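**Pullwood footbridge – who designed it?**

**towpath_tilly**
Hello all, first proper post after a long time reading. I've been trying to find out who was behind the old iron footbridge at Pullwood, the one with the shallow arch and the rather lovely latticed parapets. The parish booklet gives it to the county surveyor and leaves it at that, but the masonry abutments look (to my eye, anyway) very like the ones on the mill bridge at Prelbridge, and I'd always understood those were by a private architect. Does anyone have anything firmer? I'm giving a little talk in May and would love to get it right!

**R_Swai**
Welcome, Tilly! I've a soft spot for that bridge, having been pushed over it in a pram. I went through the quarter sessions bundles a few winters ago for something else entirely, and there are 2 letters about Pullwood in there, both signed by the surveyor and both grumbling about the cost of the ironwork. I'd say that settles it, more or less. I can type them up if that's any use.
Rehema Swai

**old_voussoir**
I'm afraid I can't agree with Rehema, much as I enjoy her posts. A surveyor signing letters about money only tells you he was paying the bills. Half the county's bridges went out under his name when an assistant or some hired man had done the drawings. The span is 40 feet, if I remember rightly, and he never put his own hand to an iron arch of that size anywhere else that I know of. The Prelbridge likeness is the better clue, and I'd follow that up first.
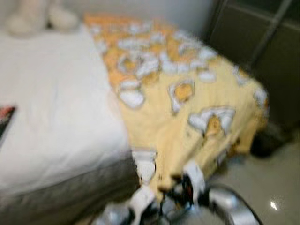 Has anybody seen the original drawings for Pullwood?

Only a tracing, as far as I know, and it's a later copy made when the deck was renewed. It carries no signature, though the lettering of the title is very handsome and somebody who knows the office hands might recognise it.

**R_Swai**
Fair point about the bills, and I do take it kindly. But one of the letters talks about "my design for the arch" – his words, in his own writing – and I find it hard to read that any other way. I'm quite willing to give you the abutments, which could well have been left to the mason.

**old_voussoir**
Well, "my design" could cover a multitude of sins in a county office! Still, I hadn't known about that phrase and I'd very much like to read the whole letter before I dig my heels in any further.

**towpath_tilly**
Goodness, thank you both. Rehema, yes please to the letters, whenever you have a spare evening. I think I'll put "attributed to" on my slide for now and walk over to Prelbridge with a tape measure when the path dries out a bit.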